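Product Review: Skundasberg Glazed Tile Surface, White
Cetbridge Household Testing Office
21 September 2021

The Skundasberg surface is a set of glossy white tiles sold for covering worktops and display tables. Our office purchased one set at the ordinary retail price from the Jiltadton store. The manufacturer had no part in the evaluation.

Installation took 28 minutes on a level table. The instructions are brief but complete, and no tools beyond those in the carton were required. Two tiles needed to be reseated before the joints lined up. The adhesive backing allows repositioning for 10 minutes, after which it holds firmly.

Coffee, beet juice and cooking oil were each left on the tiles for five hours. All three wiped away with a damp cloth. Beet juice left a slight pink tint in one joint, and a second cleaning with dish soap removed it. Fingerprints show readily, and households with small children should expect to wipe the surface daily.

Compared with the Kaewsai matte set reviewed in January, the Skundasberg tiles are easier to clean and less forgiving under strong light. 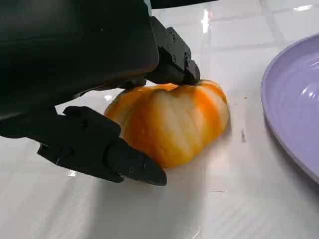

Seasonal display is a use the manufacturer promotes, and the finish suits it. Small gourds and similar produce stand out well against plain white. The ribs and stripes of a miniature pumpkin remain easy to read, although the gloss throws back a good deal of light nearby. Buyers who prefer a softer background should consider the matte set.

Rating: Recommended, with reservations regarding glare.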